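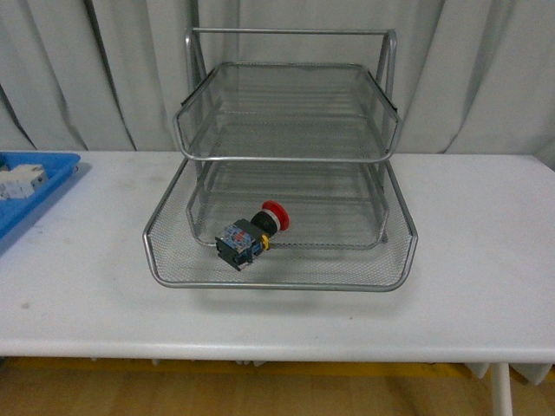
Step 1. Write your budget before you unpack anything. I put 300 into sorting gear for our Samik cell and it went fast! Start with parts the arm will really handle - a red-capped stop button in a wire-mesh letter tray is plenty for a first trial.

Step 2. Price the fingers separately. Touran forgot, and our Bavness quote grew by 508.

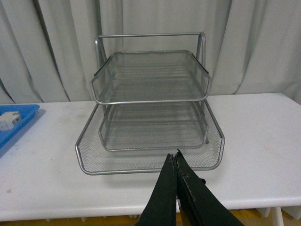
Add a spare set while you're at it, plus 50 for shipping.

Note: Quotes checked 4/8/20.

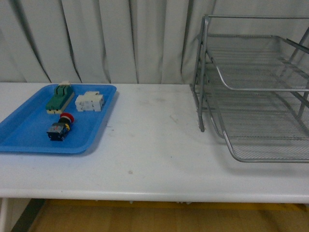 Fig. 3. Blue parts tray and mesh organizer on the table.

Caution: Don't order a second arm until Step 2 is paid for.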